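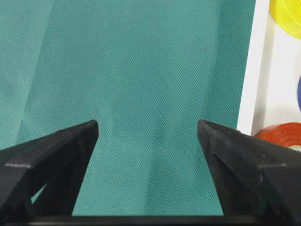
Put the stop button where my left hand already is, one tester from Graner told us last fall, and then we can talk about the rest of your rules. So we did, and that's how our new house rules for shared robot benches got their first line.

March 19, 2023
By the Lanik bench team

I'm happy to say that Lanik is putting out its Bench Practice Guide today, free for any shop or lab that wants it! It's 8 pages long, it's written in plain English, and it covers small gripper arms that work within reach of people – the kind we use on cloth and other soft goods every day.

We wrote it with our friends at Crenshaw, who let us try the draft at their Grenham site. All told, 127 people read it and sent notes (nearly 400 of them, and yes, I read every one). A lot of those notes were about fingers. The guide now asks you to check gripper fingers at the start of each shift, log any part you swap, and run at low speed after a swap until a second person signs off. It also asks for a marked work area, with tools and supplies kept outside the arm's path.

I should be clear that the guide doesn't replace the safety standards that apply where you work, or your own risk assessment. You still have to do those. We think of it as the sheet you keep by the bench for the stuff that comes up on an ordinary shift.

We'll hold an open call in April to go over changes for the next version. My own wish is a better section on cleaning – the one we have is pretty thin. Send us yours, even if it's just a line or two.

Last updated: March 2023

Contact the Lanik press desk | © 2023 Lanik | Back to top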